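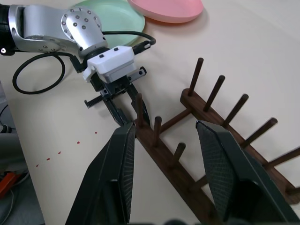
저는 설거지는 좋아하는데 그다음이 싫은 사람이에요. 씻는 건 물 틀어 놓고 노래 들으면서 하면 금방인데, 씻은 접시를 어디에 어떻게 세울지가 늘 문제거든요. 그래서 접시꽂이 만드는 분을 만나러 간다고 했더니 같이 사는 언니가 "드디어 전문가한테 상담받으러 가는구나" 하더라고요. 반은 맞는 말이었어요.

기프티 사르퐁(Gifty Sarpong) 씨는 스쿠트홀름(Skutholm)이라는 작은 주방용품 브랜드에서 나무로 된 물건을 맡고 있어요. 트렐리에(Trellier)라는 접시꽂이가 이분 손에서 나왔고요. 나란한 나무 막대 두 개를 가로대로 잇고, 거기에 둥근 나무 기둥을 줄줄이 세운 물건이에요. 색은 짙은 호두색. 말로 하면 이게 다예요. 그런데 이 이야기만으로 오후가 통째로 지나갔습니다.

만난 건 12월이었고, 바람이 어찌나 불던지 문 열고 들어가자마자 안경이 하얘졌어요. 사르퐁 씨가 차부터 주셨는데 생강을 너무 많이 넣었다고 본인이 먼저 사과를 하셨어요. (맛있었습니다. 두 잔 마셨어요.) 한국에 온 지 오래되셔서 대화는 거의 한국말로 했고, 가끔 목공 용어가 막히면 둘이서 손짓을 했어요. 아래 말씀은 제가 녹음을 들으면서 조금 다듬은 거예요.

제가 첫 질문으로 준비해 간 건 좀 멋있는 거였어요. 디자인 철학이 뭐냐, 뭐 그런 거요. 그런데 앉자마자 제 입에서 나온 말은 "저희 집 접시가 자꾸 넘어져요"였어요.

"어느 쪽으로 넘어져요?"

바로 되물으시는 거예요. 저는 그걸 생각해 본 적이 없었어요. 그냥 넘어지면 아이고 하고 다시 세웠죠.

"옆으로 기대다가 미끄러지는 사람이 있고, 앞으로 굴러 나오는 사람이 있어요. 옆으로 기대는 건 칸이 너무 넓어서 그래요. 앞으로 나오는 건 접시가 막대 두 개 사이에 제대로 못 앉아서 그렇고요. 사람들이 기둥만 보는데, 접시 무게는 밑에 있는 막대가 받아요. 기둥은 그냥 옆에서 팔꿈치를 잡아 주는 거예요."

팔꿈치를 잡아 준다는 말이 좋아서 수첩에 크게 썼어요. 그러고 보니 저희 집 접시꽂이는 철망으로 된 건데 밑이 그냥 평평해요. 그러니 접시 엉덩이가 갈 데가 없었던 거죠. 사르퐁 씨한테 그 얘기를 했더니 고개를 끄덕이시면서 접시 하나를 손으로 굴리는 시늉을 하셨어요.

"접시는 바퀴잖아요. 바퀴를 평평한 데에 세워 놓고 가만히 있으라고 하면 안 되죠. 두 군데를 받쳐 줘야 서요."

트렐리에의 기둥은 살짝 기울어 있어요. 저는 이게 멋 부린 거라고 생각했거든요. 그런데 물어보니까 처음에는 똑바로 세웠대요.

"똑바로 세운 걸 집에서 한 달 썼어요. 나쁘지 않았어요. 그런데 꽂을 때마다 제가 허리를 조금 숙이더라고요. 싱크대 앞에 서서 팔을 내밀면 손목이 자연스럽게 가는 각도가 있어요. 접시도 그 각도로 들어가고 싶어 해요. 남편은 차이를 모르겠다고 했어요. 남편은 키가 아주 커요."

키 큰 사람은 원래 다 숙이니까 모른다는 거였어요. 이 대목에서 둘 다 한참 웃었네요.

기둥 끝은 둥글게 굴려 놓았어요. 만져 보면 끝이 동글동글해서 손바닥으로 쓱 훑어도 걸리는 데가 없어요. 이건 어쩌다 이렇게 됐냐고 하니까 사르퐁 씨가 갑자기 목소리를 낮추시더라고요.

"처음 만든 건 끝을 그냥 잘랐어요. 모서리만 조금 죽이고요. 그걸로 제가 아끼던 접시 뒷면을 긁었어요. 할머니가 주신 거예요. 할머니한테는 아직 말 안 했어요."

이거 써도 되냐고 여쭤봤더니 할머니가 한국어를 못 읽으시니까 괜찮다고 하셨습니다.

그 뒤로 끝을 둥글게 깎고 200번 사포로 마무리를 하신대요. 더 고운 사포로 가면 반질반질 예쁘기는 한데, 젖은 접시가 너무 잘 미끄러진다고요. 저는 사포에 번호가 있다는 걸 알고는 있었지만 그 번호가 접시가 미끄러지는 것과 상관이 있을 줄은 몰랐어요. 고운 게 무조건 좋은 건 줄 알았죠. 사르퐁 씨 말로는 손이 편한 거칠기가 있고 접시가 편한 거칠기가 있는데 그 둘이 만나는 데가 그쯤이래요. 물론 본인 취향이라고 꼭 써 달라고 하셨어요. 같이 일하는 동료는 생각이 다르다고요.

색 얘기도 했어요. 저는 밝은 나무색을 좋아하는 편이라, 왜 이렇게 진하게 가셨냐고 좀 투덜거렸어요.

"밝은 건 처음 일주일이 제일 예뻐요. 그다음부터 물 얼룩이 지도를 그려요. 저도 밝은 나무 좋아해요. 그런데 부엌에서는 제가 게을러서 안 돼요. 진한 색은 게으른 사람 편이에요. 그리고 접시 색이 잘 보여요. 연두색이나 분홍색 접시 옆에 놓아 보세요. 접시가 막 신나 보여요."

사르퐁 씨는 접시를 세트로 안 사신대요. 연한 초록 하나, 분홍 하나, 이렇게 한 장씩 들이는 걸 좋아하신답니다. 데루라(Derura)라는 시리즈를 몇 년째 한 장씩 사는 중인데, 다 모을 생각은 없다고 하셨어요. 다 모으면 살 게 없어지니까요. 이 부분에서 저는 속으로 박수를 쳤어요. 저희 집 찬장도 짝이 하나도 안 맞는데 이제부터는 "한 장씩 들이는 중"이라고 말하려고요!

그런데 한 장씩 사면 크기가 다 다르잖아요. 그걸 어떻게 꽂느냐고 물었더니 여기서부터 말씀이 엄청 빨라지셨어요. 녹음을 세 번 돌려 들었습니다.

"큰 거를 안쪽에, 작은 거를 바깥쪽에 꽂으라고 다들 그래요. 저는 반대로 해요. 자주 쓰는 걸 손 가까운 데, 그게 먼저예요. 우리 집은 작은 접시를 하루에 몇 번씩 쓰고 큰 접시는 저녁에만 써요. 그러니까 작은 게 앞이에요. 크기 순서로 예쁘게 꽂아 놓으면 꺼낼 때마다 순서가 깨지잖아요. 깨질 순서는 처음부터 안 만드는 게 마음이 편해요."

"그리고 방향이요. 접시 얼굴이 다 같은 쪽을 보게 하세요. 얼굴이랑 얼굴이 마주 보면 가운데에 물이 고인 것처럼 습해져요. 깊은 접시는 한 칸 비우고요. 칸이 아까워도 비워요."

저는 여기서 찔렸어요. 저는 칸이 있으면 무조건 채우는 사람이거든요. 한 칸에 두 장도 넣어요. 솔직하게 말씀드렸더니 사르퐁 씨가 아무 말 없이 생강차를 한 모금 드셨어요.

"두 장을 넣으면, 둘 다 안 말라요. 둘 다요."

네, 알겠습니다.

칸 간격 얘기도 빼놓을 수가 없네요. 기둥과 기둥 사이를 얼마로 하느냐를 두고 스쿠트홀름 안에서 꽤 오래 말이 많았다고 해요. 사르퐁 씨는 30밀리미터를 밀었고, 다른 분들은 더 좁혀서 칸을 하나라도 늘리자고 했대요. 제품 설명에 칸 수가 많으면 좋아 보이잖아요. 저라도 가게에서 보면 칸 많은 걸 집었을 것 같아요.

"칸이 많은 건 상자에 쓰기 좋아요. 그런데 좁은 칸에 파스타 접시가 안 들어가요. 그러면 사람들이 하나 건너 하나씩 꽂아요. 결국 칸 수는 반이 되고, 기둥만 많아서 닦기가 힘들어져요. 저는 그 얘기를 하려고 회의에 제 파스타 접시를 들고 갔어요. 지하철 타고요."

접시를 안고 지하철에 탄 모습이 자꾸 떠올라서 다음 질문을 까먹었어요. 사르퐁 씨는 제가 웃든 말든 계속하셨고요. 결국 파스타 접시가 이겼다고 합니다.

지금까지 나간 트렐리에는 3,429개래요. 이 숫자를 어떻게 그렇게 정확히 아시냐고 하니까 휴대폰에 적어 두신다고 했어요. 창고에서 나갈 때마다 연락을 받으신대요. 많은 건지 적은 건지 저는 감이 없는데, 사르퐁 씨도 없다고 하셨어요. 다만 그 가운데 몇 개가 진짜로 접시를 꽂는 데 쓰이는지는 늘 궁금하시대요.

"어떤 분은 도마를 꽂아요. 이건 저도 해요. 어떤 분은 냄비 뚜껑이요. 아주 좋죠. 어떤 분은 레코드판을 꽂았다고 편지를 보내셨어요. 안 쓰러지냐고 답장했더니 안 쓰러진대요. 저는 좀 질투가 났어요. 왜 그 생각을 못 했지?"

저는 태블릿을 꽂으면 되겠다고 했는데 반응이 별로였어요. 무게가 한쪽으로 쏠린다나요. 그래도 해 보고 알려 달라고는 하셨어요.

관리 얘기는 제가 제일 걱정하던 부분이에요. 나무는 손이 많이 간다고들 하잖아요. 저는 화분도 두 번 죽였고요. 그런데 사르퐁 씨가 알려 주신 건 생각보다 간단했어요. 쓰고 나면 행주로 막대 위쪽을 한번 닦기. 일주일에 한 번쯤 뒤집어 놓기. 기름은 색이 허옇게 뜬다 싶을 때 바르기.

"기둥이 박힌 자리 있죠. 거기가 제일 늦게 말라요. 위만 보면 다 마른 것 같아도 거기는 아직 젖어 있어요. 그래서 뒤집으라는 거예요. 기름은 많이 바르지 마세요. 다들 많이 발라요. 사랑하니까 많이 바르는데, 그러면 끈적끈적해져서 먼지가 붙어요. 천에 조금 묻혀서 얇게, 그리고 10분이 아니라 밤새 그냥 두세요. 급한 사람은 바르지 말고 급하지 않은 날에 하면 돼요."

식기세척기에 넣으면 안 되냐고 제가 물었을까요, 안 물었을까요. 물었습니다. 대답은 표정으로 하셨어요.

기둥이 빠지면 어떡하냐는 것도 여쭤봤어요. 나무로 된 건 겨울에 보일러 틀면 마르면서 헐거워지는 경우가 있잖아요. 저희 부모님 댁 의자가 딱 그렇거든요. 앉으면 삐걱, 일어나면 또 삐걱.

"빠지면 버리지 말고 가지고 오세요. 목공풀 한 방울이면 돼요. 집에서 하셔도 되고요. 그런데 풀을 구멍에 꽉 채우는 분이 있어요. 그러면 밀어 넣을 때 풀이 다 올라와요. 안쪽 벽에만 살짝 바르세요. 그리고 나머지 기둥이랑 각도가 맞는지 옆에서 한번 봐 주세요. 하나만 똑바로 서 있으면 볼 때마다 신경이 쓰여요. 저희 집에 그런 게 하나 있어요."

만드는 사람 집에 제일 삐뚤어진 게 있다니 괜히 위로가 됐어요. 왜 안 고치시냐고 하니까 이제는 그 기둥이 표시처럼 돼서, 그 옆 칸은 딸 접시 자리로 굳어졌대요. 딸이 거기 아니면 안 꽂는다고요.

차를 다 마시고 나서는 가파리(Ghaffari)에도 같이 갔어요. 골목 안쪽에 있는 그릇 가게인데, 사르퐁 씨가 시제품을 만들면 제일 먼저 들고 가는 데래요. 왜 하필 거기냐면 크기가 애매한 접시가 제일 많아서요. 타원형도 있고 굽이 유난히 높은 것도 있고, 아무튼 꽂이 만드는 사람을 괴롭히기 좋은 접시가 다 모여 있다고 하셨어요.

"타원은 아직도 어려워요. 긴 쪽으로 세우면 키가 너무 크고, 짧은 쪽으로 세우면 옆으로 튀어나와요. 타원 접시 사는 분들은 용감한 분들이에요."

그 말을 들으면서 저는 이미 타원형 접시를 하나 들고 있었어요. 흰 바탕에 가장자리만 파란 거였는데 너무 예쁘더라고요. 사르퐁 씨가 그걸 보시고는 한숨을 쉬셨고, 저는 샀습니다.

돌아오는 길에 다음에는 뭘 만드실 거냐고 물었어요. 컵 걸이를 하고 있는데 잘 안된다고 하셨어요. 컵은 손잡이가 제각각이라 접시보다 훨씬 말을 안 듣는대요. 손잡이가 없는 컵은 또 어쩔 거냐고요. 기둥에 거꾸로 씌우면 안쪽 바닥이 기둥 끝에 닿는데, 그 닿는 느낌이 싫다는 사람이 꽤 있다나 봐요. 저는 싫지 않을 것 같은데 언니한테 물어보니 자기는 싫대요. 이런 것도 다 사람마다 다르네요.

집에 와서는 배운 대로 해 봤어요. 철망 꽂이밖에 없으니까 밑에 나무젓가락 두 짝을 나란히 끼워서 막대 흉내를 냈어요. 큰 접시는 훨씬 잘 서요. 작은 접시는 젓가락 사이로 쏙 빠지려고 해서 간격을 더 좁혔고요. 접시 얼굴도 다 같은 쪽으로 돌려놓고, 깊은 건 한 칸 비우고, 꾹 참고 한 칸에 한 장씩만 꽂았어요. 그랬더니 자리가 모자라서 접시 몇 장은 행주 위에 엎어 뒀네요. 사르퐁 씨한테 문자로 그렇게 말씀드렸더니 답이 왔어요.

"그럼 접시가 많은 거예요. 타원은 어디 있어요?"

타원은 책꽂이에 있어요. 요리책 두 권 사이에 세워 뒀는데 지금까지는 잘 서 있습니다.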